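Short Vowels at Skivthorpe: What We Tried and What the Kids Did With It
Project report, Early Literacy Methods

Our group spent the fall term placed in a first grade room at Skivthorpe Elementary, and we got to design our own small reading project from scratch. We picked word families (-at, -ig, -op and so on) because the class was already sounding out single letters well but slowed way down when it came to blending them. We had 13 children in our group, 3 weeks of sessions, and a very patient classroom teacher who let us rearrange the rug area more than once!

The main activity was a sorting game we called Skerov. The name came from a nonsense word one of the kids built with the letter tiles, and it stuck so fast that we gave up on our original title. Each child draws a picture card, says the word, stretches it out slowly, and puts it on the mat with its family. The full deck has 100 cards. We drew all of them ourselves, which took much longer than we planned (the "wig" card had to be redone twice, everyone thought it was a mop).

For the first few days we played with the whole group at once. It was loud and a lot of fun, but the quicker readers called out answers and the quieter ones waited for them. We switched to pairs on the second Friday and loved the change. Children who had hardly spoken were suddenly explaining to a partner why "pot" and "hop" can't share a mat, since the middle matches and the end doesn't. 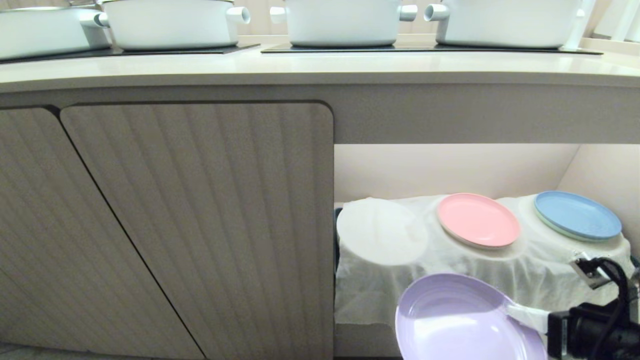
We also tried a take-home version. Each child got an envelope with a small set of cards and a one-page note for families, and the note asked for one quick round after dinner. Most envelopes came back with something written on them. One family had added their own cards in two languages, and we used those in class the next day. If we did this again, we'd send blank cards home from the very beginning.

To see how reading aloud was going, we used the Goossens word list, which our professor shared with us in October. We listened to every child at the start and again at the end. Nearly everyone blended more words the second time, and the "op" and "ig" families moved the most. Short e stayed hard. Kids kept reading "pen" as "pin," and so do a couple of us, so we may not have been the best models for that one!

Our paper and printing came out of a small Ernex classroom grant. We kept a tally of every card turned over in class, mostly because the kids begged us to, and they passed 3000 on the last morning. There was cheering.

Things we'd change: start in pairs, print on thicker stock, and leave short e for its own week. The deck is staying in the classroom, in the blue bin under the listening station, and the mats are rolled up behind it.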